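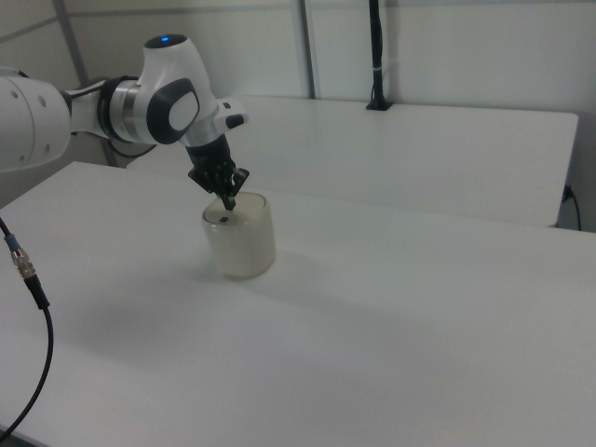 Raklow, Apr 28, 2024

What is a medical conference?

Doctors, nurses and scientists learn new things all the time. A conference is a big meeting where they share what they have learned. It may last 3 days, and people often travel a long way to get there.

Suppose the meeting is about the spinal cord. The spinal cord is a thick bundle of nerves inside your backbone. It carries messages between your brain and the rest of your body. When it is hurt, a person may not be able to move or feel parts of the body. Many kinds of workers help people with this injury, and they all have something to tell each other.

Before the meeting, people send in a short report called an abstract. Other experts read it and decide if it should be part of the program. This month's meeting in Raklow received 100 abstracts and picked 69.

A white robotic arm with a black cable is in the next picture.

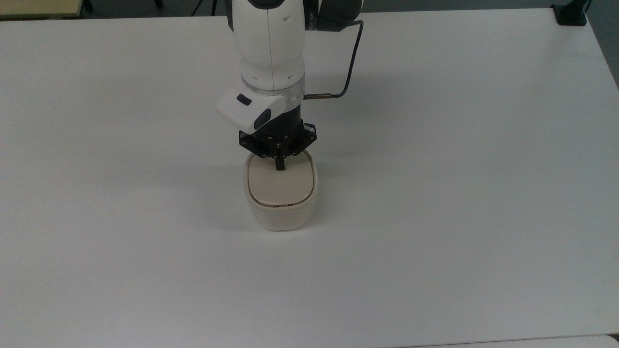

The arm over a white table.

Some people give a talk on a stage. Others make a poster and stand next to it to answer questions. More than 524 people signed up this time, and some came from as far away as Didirau.

Words to know

Abstract: a short report about a study.
Nerve: a part of the body that carries messages.
Program: the list of talks and when they start.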